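**2023-05-30**

# Bolent releases Gatlow theme pack for arcade cabinet front ends

Bolent has released Gatlow, a free theme pack for people who run home arcade cabinets and retro game collections from a PC. 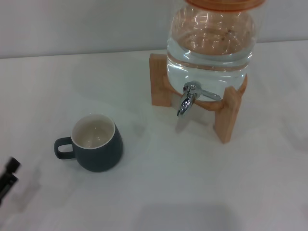
## What is in the pack

Gatlow covers 138 systems, from early home computers to handhelds. Each system has its own menu background, a logo for the wheel and a short start-up sound. There are 758 pieces of artwork in total, all redrawn at a higher resolution than in the last release.

The pack comes in two layouts, one for widescreen monitors and one for the older 4:3 screens that many cabinet owners still use. A vertical layout is planned for September.

## Installation

The download is a single archive. Users should unpack it into the themes folder of their front end and restart the program. Anyone with an earlier Bolent pack should remove it first, as some file names have changed and the old wheels may otherwise still appear.

Gatlow works with Ikow version 3 and later. Owners of older versions can keep using the previous pack, Apaza, which stays on the download page but will get no more updates.

No games or system files are included.

## Known problems

On slower machines the menu can pause for a moment when scrolling quickly through the wheel. Turning off background animation in the settings fixes this. A few handheld logos are slightly off centre in the 4:3 layout and will be corrected in the next update.

## Availability

Gatlow can be downloaded now from the Bolent website. Fault reports and requests for missing systems can be sent through the contact form on the same page.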